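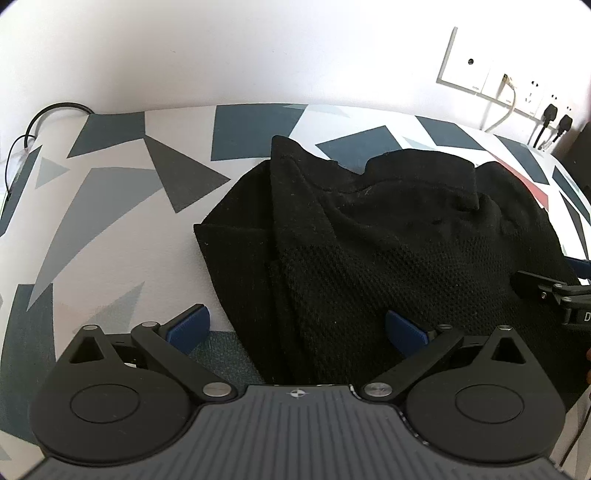

Black cloth and the week I lost to it

Oct 14, 2020

I have spent most of my adult life telling computers where the edges of things are, and I would like to report that the edges of a black garment are wherever the garment says they are.

Some background for the three of you who read this and aren't related to me. Our part of the Matar project is the bit of software that sits between "the camera saw some laundry" and "the two grippers do something about it." Upstream, a segmentation model paints a mask over the cloth. Downstream, a planner wants two grasp points, one for each gripper, and a direction to pull. My code stands in the middle and has opinions about corners.

For white shirts on a plain table, my code is brilliant. I have slides that say so. Then we moved to patterned bedding, big teal and gray angular shapes on off-white with a bit of red here and there, and dropped something black on it, loosely folded. If you set out to design a test for a corner detector and you disliked the person who wrote it, you would pick that fabric. Every printed triangle has three beautiful, crisp corners. The garment has one squared corner at the end of a wide smooth band, another sharp one sticking out on the left, and then a hump of bunched cloth that a corner detector can only describe as "sure, why not."

The first run, the planner confidently picked the tip of a gray triangle printed on the sheet. High score, too. It wanted to pull it left.

So I turned the corner detector off outside the mask, which I should have done in February. That fixed the triangles and gave me a new problem, namely that the mask was wrong. The garment is two kinds of cloth. The upper part is smooth, and below it there's a dimpled mesh, and the model had decided these were two objects that happened to be friends. It drew a border right along the seam. My code, being obedient, found corners at both ends of the border and offered them up as grasp points. Technically you can grab a shirt in the middle. It just isn't folding, it's more like picking up a cat.

Nour Haddadin, who wrote the segmentation side and has never once raised her voice about it, asked whether I had looked at the exposure. I had not looked at the exposure. The auto exposure was metering on the off-white sheet and the white wall, so all the black cloth got squeezed into the bottom 13 gray levels, and everything interesting about a fold lives in there. We pinned the exposure, let the wall blow out, and the folds came back. There was also lint. Lint is now the best feature tracker I have. I'm not proud of it.

The seam took longer. What we ended up doing is dull: merge any two regions that share a long border and have similar color, even if the texture disagrees, then rerun the outline. It needs a threshold. I tried 5 of them and kept the fourth. There's a comment in the config that reads "do not touch" and I have already touched it.

The other change I like better. Before, the planner picked both grasp points at once and scored the pair. Now it picks the one it is surest of, checks which gripper can reach it without crossing the other, and only then goes looking for the second. The jaws are wide when they're open, a lot wider than my old collision model believed (I had them as a pair of thin sticks). Giving them their real width threw out a third of the candidate pairs, and I didn't miss any of them.

I reran the whole thing against our 2000 saved frames on Monday night. With the old code, 897 of them had at least one grasp point sitting on the bedding. I haven't finished going through the new numbers by hand, so I'll only say they're smaller and that I slept.

Still open: narrow flaps that stand up on their own. The depth estimate smears them into whatever is behind, and if what's behind is a dark teal block, good luck. Nour wants to handle it with a second viewpoint. I want to handle it by buying plain sheets. We're discussing it Thursday.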